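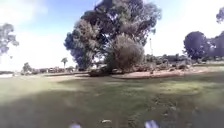
Can a rover with no map and no GPS find its way around a public park?

Juser did it three times today, on camera and a learned policy alone, with visitors walking alongside asking questions.

May 26, 2018. Open day, Altaddale. Writing this up while it's fresh, mostly for Hye-jin, who was stuck on the Barkine build and missed the whole thing.

Plan was 3 outdoor runs with the public watching, each one a loop over the grass and back to the start cone. Virgilio drove the first lap by hand to show people the view on the big tablet, then flipped it over to autonomous and put the controller down on the grass where everyone could see it. That got a proper gasp! I've watched this robot for months and I still enjoyed it.

Setup: same chassis as before, the short front bumpers, camera at the low mount. New weights (checkpoint 146). Top speed capped at 80 percent for the visitors. Battery swapped after run 1 even though it didn't need it, Vasiliki wanted people to see how the pack slides out. 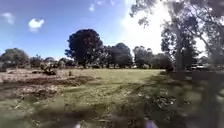 Terrain was my big worry going in. The policy has seen plenty of mown grass and almost no churned soil, and I had told Sotiris on the phone that I'd be happy if it simply refused the rough stuff. Coming up with that wide patch of bare dirt and ridges on the left, it held to the green strip and gave the leaf litter under the tall tree on the right some room too. Nobody had told it to. A boy asked me if it was scared of mud and I said I'd have to look at the cost output before I could answer him, which his mother thought was very funny.

Things to check in the logs from run 2:
- the wobble after the second turn (looked like steering lag from where I stood, could be the wheels)
- whether the shadow edges show up in the traversability output. In October it treated every hard shadow like a curb. Today it rolled right over them and I want to know if that's the new training data or the exposure fix
- frame 467 onward, Chrysoula saw the heading estimate jump on the tablet 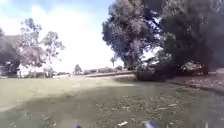 Run 2, heading for the big trees, small palm straight out past the lawn.

Chrysoula ran the question table between runs and says the same three came up all day: how does it know where it is, what happens if a dog runs up, can it mow. For the first one she had people crouch down to camera height and look across the grass, and that worked so much better than our poster. Everything gets huge and flat from down there. One older gentleman stayed down for quite a while and then told her he'd pick a big tree and aim for it. Great instinct! I'd love to show him the attention maps next time, if they say what I hope they say.

Dog question: Virgilio demonstrated the stop button, then the remote stop, then walked in front of it himself. It stopped all three times. We should have had a longer rope line for that part, people crowded in and I had to keep asking them to step back.

Run 3 was the one I'd been looking forward to, with the goal picked by a visitor. A girl in the front row pointed at a tree across the park, Vasiliki took the goal image from the tablet and we let it go.

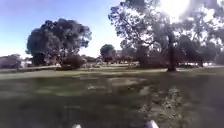
It took a wider line than I would have driven, then straightened up and kept going, and she walked behind it the whole way with her arms out like she was herding a duck. Stopped a little short of the tree. She counted it as a win and so do I. In the notebook it goes down as "reached, tolerance loose" because Sotiris will ask.

Less good: the tablet is close to useless in full sun. We need the hood, or one of the matte screens from the Christodoulou shelf if they're still there. The video link also got choppy whenever a lot of people stood between the robot and the antenna. Raise the antenna.

To do
- Virgilio: copy all three runs off the robot before anyone reflashes it
- me: plot heading for run 2, reply to the two teachers who left their emails
- Hye-jin: can we borrow the Barkine tripod for the antenna?
- Vasiliki: clean the front bumpers, check the camera mount screws

Sotiris wants to do it again with two robots. Yes please.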